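Suture practice should be graded on the closed wound, with elapsed time recorded but kept out of the score. The Ellery skills course, which I have taught for several years, does the reverse. A trainee who closes a pad in 139 seconds outranks one who takes 453, whatever the spacing and tension look like afterward.

Speed is easy to measure, and I accept that a slow closure has a cost. My objection is to the weighting.
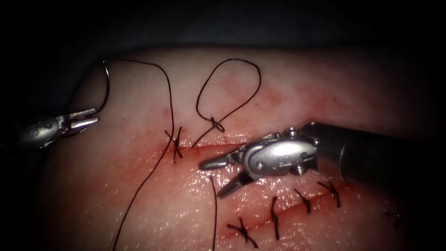 Thread management is the skill most damaged by the clock. A trainee in a hurry leaves the tail long and works around it. A long strand that runs over the tissue and past a finished stitch can snag, and it hides the line being closed. A loop standing above the incision, with its knot at the base, deserves a separate check: is the knot seated, and are the edges meeting without being crushed?

Kaiwen Tang's marking sheet at Farnthorpe gives 45 points to these questions and none to time. I would adopt it in June, starting with the two-incision exercise.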